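Robot Software Systems
Handout 8: Placement planning from a wrist camera
January 2021

Reading before the session: the chapter on grasp frames, and the Wuveo interface notes up to the section on timeouts.

1. Where we are

Handout 7 ended with the arm holding an object and the gripper frame known in base coordinates. The task now is to put the object down in a place that constrains its pose. A flat table leaves yaw free and forgives a few millimeters of height error. A slotted rack does neither. The bowl has to arrive tilted, with its rim in line with a gap between two dividers, and it must clear whatever is already standing there.

We split the problem into slot estimation, candidate generation, and the final approach. Each one is a separate node in Posora and can be restarted without touching the other two.

2. Slot estimation

Thin polished wire is a poor target for depth sensing. Returns are sparse, and many of the points that do come back belong to the surface under the rack. The course code therefore ignores depth on the dividers. It fits a family of parallel curves to edges in the color image, then lifts them to 3D using the rack model and the known counter plane.

A patterned counter makes this harder. Printed stems and leaves give edges of similar width to the wires. The fit rejects them on spacing: dividers repeat at a fixed pitch, and print does not, at least over more than two or three periods. Set min_periods to 4 or higher. Lower values will pass on plain backgrounds and fail on printed ones.

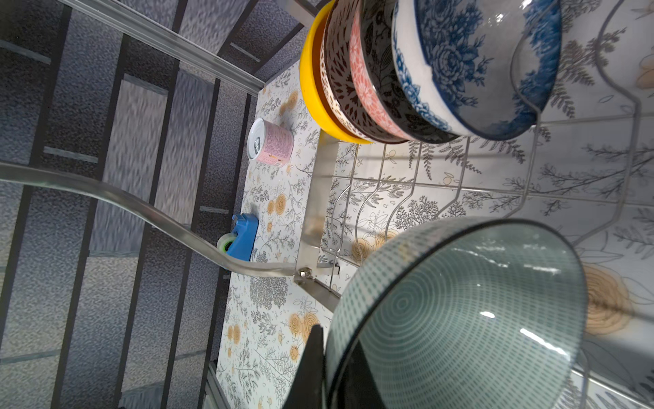 Figure 8.1. Wrist view with a bowl close to the lens at lower right and five bowls upright in the rack. Note the floral print visible between the wires.

Two points about views of this kind. First, the near bowl hides part of the rack, so the curve fit has to work from what is left. Mask the gripper and the held object before edge detection – the mask comes from the grasp frame, and no segmentation is needed. Second, glazed surfaces produce highlights that move with the camera. Any feature that shifts against the rack model between two views should be dropped.

3. Candidate generation

A candidate is a slot index, a tilt, and an offset along the slot. For the lab rack the default grid gives 1,331 candidates (11 values for each of the three parameters). Most are removed by the collision check against standing bowls, which are modeled as thick discs. The discs are deliberately too large. If every candidate is rejected, reduce the disc margin before you make the grid finer.

Remaining candidates are scored by clearance, then by joint travel. Ties go to the lower slot index so that runs can be repeated.

4. Final approach

The last part of the motion runs under Cartesian impedance control, with low stiffness across the slot and high stiffness along the insertion axis. The planner has a budget of 700 ms per query. On timeout it returns the best path so far and sets the partial flag. Do not execute a partial path. Back off along the approach axis and query again.

Release only when the vertical force has been steady for 20 consecutive control cycles. A single threshold crossing is often the rim touching a divider.

5. Exercises

5.1 Run the slot fit on the Gaderthorpe logs with the object mask on and off. Report the pitch error for both.

5.2 Replace the disc model with the Tokgöz swept-profile model. How many more candidates survive, and what does the check cost in time?

5.3 Write the retry logic for a partial path as a state machine. Include the case where the second query also times out.

Solutions to 5.1 and 5.2 are due in February, before the session on regrasping. 5.3 will be worked through in the lab. Bring your own log files.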